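Cluvness Plaza

Cluvness Plaza is a paved public square in the business district of Stendia. It lies between a stepped slope on one side and a white office building of modest height at the far end. The square was laid out by the landscape architect Phong Đào as the last part of the Hosley redevelopment, and it was opened to the public on 5th April.

Name

The name comes from Cluvness Lane, a narrow street which crossed the site before the redevelopment. In the first plans the square was called simply "Lower Court", and this name is still found on some maps at the bus stops. Local people often say only "the slabs".

Paving

The ground is covered with large slabs of pale gray concrete. Long, dark joint lines divide the surface, and they are much easier to notice than the small gaps used in older squares of the town. According to the design report, 1,592 slabs were ordered for the work and 1,285 of them were placed in the open part of the square. The others were used under the service road or kept for repairs.

The slabs have a smooth face. In strong sun the pavement is very bright, and this was the most frequent complaint in the first season of use.

Steps and surroundings

The steps are wide and shallow, and they rise beside the square like terraces. They were intended for sitting as much as for walking, and office workers eat lunch there when the weather is good. The slope continues behind them toward the far end of the square. At its top there is a low white building with a flat roof, known as the Kiều Pavilion, which has meeting rooms for rent. 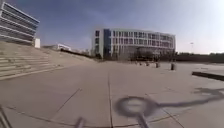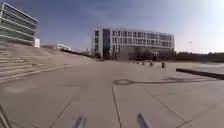 Cluvness Plaza with the concrete steps on the left and the white office building at the far end.

The office building is called Hosley House. It has about four stories and a long front with a regular grid of windows. A vertical section of dark bluish glass goes through the full height near the left end of the building. A row of dark trees stands along the base.

Above the steps is a second, more modern office block, with horizontal bands of dark glass between pale ones. It was finished before the square, and the height of the top terrace was decided by the level of its entrance.

Use

The square has no fixed market. Under the town rules, 3 large events may be held in one year, and each of them is limited to 781 visitors at the same time. Smaller gatherings need only a notice to the district office. Bicycles are allowed to cross the square but not to use the steps.

Reception

Opinion about the design was mixed. A review in the local building journal praised the long terraces and the open view, but it found the square too bare for the hot months and asked for shade near the middle. Đào answered that the pavement was kept free so that larger events would be possible. A proposal for movable benches was sent to the district office in April and is still under discussion.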